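SEASICKNESS TALK, FLORKTHORPE BOAT CLUB, APRIL
Speaker notes, Jamshid Ahmadpour
37 min incl. questions. DON'T run over, bar opens after

START
Hello, thanks Nazar for the intro. (If Nazar forgets the intro just go.)
Hands up who's been sick on a boat. Wait. Hands up who's lying.
I've sailed 19 years and still get it, usually first trip of the season. So not a talk from somebody with an iron stomach. Say this early, people relax.

WHAT'S GOING ON
Keep it simple. Three things tell you which way is up:
- inner ear
- eyes
- feet, seat, neck, the pressure and stretch stuff

On land they agree and you never notice them. Down in a cabin they don't. Eyes look at a bulkhead, bulkhead moves with you, eyes say all still. Ear says we are rolling. Brain doesn't like it.
Why it ends up in the stomach: there's a theory about poison, brain thinks you ate something bad. It's a theory, say so. Don't get pulled into this, last time lost ten minutes to a guy who'd read a book.

Ear bit: fluid in little loops, three each side, pick up turning. Seperate parts pick up tilt and straight line motion. Do the glass of water thing (glass from the bar, half full, NOT over the laptop). Turn glass, water lags. Stop glass, water keeps going. That's the spinning feeling when you stop.

EYES LIKE A LEVEL
Main point of first half, slow down here.
We use walls and floors as a guide to level without thinking. Lean the walls and a fair number of people lean too. Tilted room at the fair, same deal, floor may be off by only a little and folks grab the rail. Ships' cabins are full of straight lines and none of them are level for long.

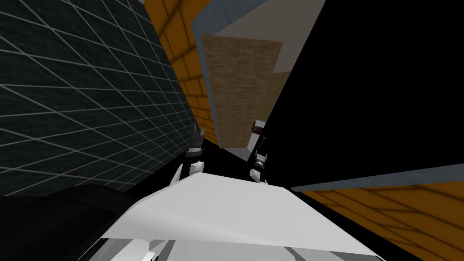

Slide 6. Computer render, steep tilt, walls and floor all on the diagonal. Ask which way is down.

Give them a few seconds. Let them argue. Then: who tipped their head? Somebody always will.
On a screen you've still got the floor of this room and your chair to fall back on. On the boat the chair is going too. So you need the one line that stays put = the horizon. Click on.

WHAT HELPS
Horizon. Look at it, far off, not at the wave in front. Night time, use a shore light or a low star if there is one.
Middle of the boat. Least up and down. Bow is the worst, everybody wants the bow.
Helm. Give the queasy person the wheel or tiller. You know the turn is coming so it bothers you less. Same reason drivers don't often get carsick. Clanduvex trip story (short version!!): Nazar green for an hour, gave him the helm, eating a sandwich by the harbor mouth.
Lie down, eyes shut, if nothing else. Takes the eyes out of the fight. Low and central bunk.
Fresh air. Diesel smell is a killer. Fix your leaks.
Eat something plain. Empty stomach isn't better. Crackers, toast, sip water. Go easy on booze the night before, yes I know who I'm talking to.
Stay warm. Cold + tired makes it worse.

WHAT DOESN'T, OR MAYBE
Wrist bands. Some swear by them, I've worn them and thrown up in them. Cheap, harmless, try it.
Ginger. Mixed. I like the cookies so I eat the cookies.
Phone. No. Reading charts below, no, do your planning before you leave.
Staring at the compass, no, I see beginners do this.

PILLS
Not a doctor. Say it twice.
Take before you go, late is mostly useless, and once you're throwing up it won't stay down. Read the box. A lot of them make you drowsy so try one on a day ashore first. Anyone on other meds or pregnant or bringing kids, ask the pharmacist. No brand questions please.

LOOKING AFTER SOMEBODY
Early signs: goes quiet, yawns, gets cold, stops joking. Act then.
Clip them on. People lean over the rail and stop caring about anything, this is the real danger. LEEWARD side. Or a bucket, bucket is better.
Keep water going in, small sips.
Give them a job if they can do it, leave them be if they can't.
Don't tease. Also don't ask every two minutes how they feel.
If they can't keep any water down or get confused, turn back. No destination is worth it.

GETTING USED TO IT
Most people ease off after two or three days out. Short trips don't give you that, so do a few close together early in season. I start with the Karimi buoy and back, then the longer leg to Imico. Then comes the land wobble when you get home, shower walls moving etc. Normal, goes away.

QUESTIONS
If quiet, ask Nazar about the sandwich.
Handout by the door, 300 printed (too many, take some for your crew).
Give glass back to the bar
Unplug the projecter, take the long cable, it's mine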